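Notebook, November, started 9:40 am
Paranormal shelf: does the first page give away the subgenre?

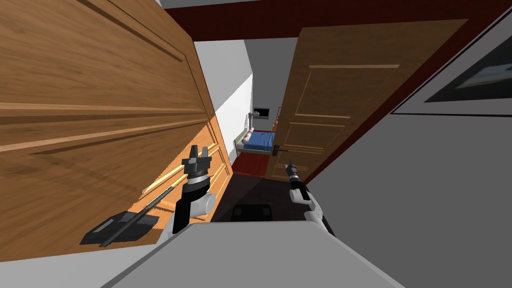

Render: door standing open, black dustpan against the lower panels.

Picking up from the last entry. The claim we are supposed to be checking is the one in the Eltby write-up, that you can sort a paranormal novel into romance, mystery or horror from the opening page alone, and that readers do this without thinking. I didn't believe it in October and I don't believe it much more now, but at least there are numbers to be annoyed by.

What we have: 2,399 opening pages from the Lopes set, all werewolf, vampire, witch or "other" (the other is mostly fae, plus one run of books about a selkie who does people's taxes). The tags came with the set. I keep asking where the tags came from and the readme keeps saying "retailer categories, cleaned." Cleaned how? If a book was shelved as romance because the publisher asked for that shelf, then we're testing whether an opening page predicts a marketing decision. Could be worth knowing, but it isn't the claim.

10:15. Threw out anything with no single tag. A book tagged both romance and mystery can't be right or wrong in this setup, and there are a lot of them, which ought to worry the Eltby people more than it seems to. Left with 1,490. So more than a third of the shelf refuses to be in one subgenre before we have read a word of it. Writing that down here in case it gets lost in the final version, where I expect it to become a footnote.

Ran the word-list sorter over the 1,490. It does well on romance. Then I looked at which words it likes for romance, and the top of the list is "ex," "alpha," "mate," "jeans" and "coffee." Took out "mate" and "alpha" and it did noticeably worse. So for werewolf books it's mostly spotting pack vocabulary, and pack vocabulary is romance-heavy in this set for reasons that may have to do with who publishes what. Gevdale alone puts out a big slab of the werewolf titles and nearly everything on that list is romance. The sorter may be a Gevdale detector. Should rerun with Gevdale left out. Not today, the split script is a mess and I'd have to fix it first.

11:30. Phone call openings. Somebody wrote on the whiteboard that "the call in the night" is a mystery marker. I pulled every opening page with a phone ringing, buzzing or being ignored on it, and got 567 pages from the full set. They're everywhere. Romance uses it for the ex or the ex's relatives, mystery uses it for the body, horror uses it for the line with breathing on it. What differs is who is calling, and the word list can't see that. I don't think the phone is a marker of anything except that the author needed somebody out of bed.

Small thing I did like: in the Jescombe books (all seven are in there, same narrator) the phone call moves later with each volume. Book one has it in the first sentence. By the last one it's near the foot of the page and she lets it go to voicemail. I'd guess an author getting bored with her own trick, or an editor who said something. Means nothing for the study. I spent half an hour on it.

1:20 pm. Hand reading. Printed 60 openings with titles, covers and author names stripped, shuffled them, and guessed. I did beat chance, and I'm not going to write the score here because the others haven't done theirs yet and this notebook lies open on the table. Notes on how it felt, while I still remember:

Sarcastic first-person narrator tells me nothing. All three shelves have her. She has a bad job and a worse apartment and she is being rude to a man in a doorway.

Third person past with weather in it, I said horror every time. I was wrong a fair amount. Some of those were the slow historical vampire romances, which open on fog too.

If a man's forearms get described before his name is given, romance. Didn't miss on that one. Don't trust it either, it's the kind of rule that feels better than it is.

I recognized at least four of the books. One was a book I own. So my score is inflated and I should mark those, and anyone else reading should mark theirs. The Eltby readers were described as "fans of the genre," and nowhere does it say whether they were asked if they had read the books already. Fans have read the books! If I hand a page to someone who finished that series last summer, she isn't reading cues, she's remembering. This alone could account for their result as far as I can tell, and I'd like to see somebody rule it out before we build anything on it.

2:50. Tried the other direction. Took the second page instead of the first for the same 60 and had the sorter do those. Very slightly better than on page one. If that holds on the larger pile then there's nothing special about openings, and the whole "first page as handshake" section goes. I'd be happy to see it go. It has the word "handshake" in it eleven times.

Objection to myself: page two often has the love interest walking in, or the corpse, so of course it sorts better. Fair. But then the claim should be about plot showing up, and a reader doesn't need any secret skill to notice a corpse.

Problems with the text itself, for whoever does the next cleaning pass. Several files start on the dedication. A handful have the first lines of a different book, from the teaser at the back, pasted in as the opening. Two are clearly run through some kind of word swapper, so "my heart sank" has become "my coronary heart sank," and the sorter put one of those in horror. I've moved both to the reject folder. There are bound to be more, and I only caught these by reading them aloud.

To do:
Fix split script, rerun without Gevdale.
Ask Lopes again about the tags. Third time.
Blind sheets for the other readers, with a box for "have read this."
Second-page run on all 1,490.
Find out what happened to the mixed-tag books in the Eltby study, whether they dropped them or forced a choice.

4:05. Script half fixed. It now splits by publisher but treats "Gevdale" and "Gevdale Books" as two firms. Leaving it there.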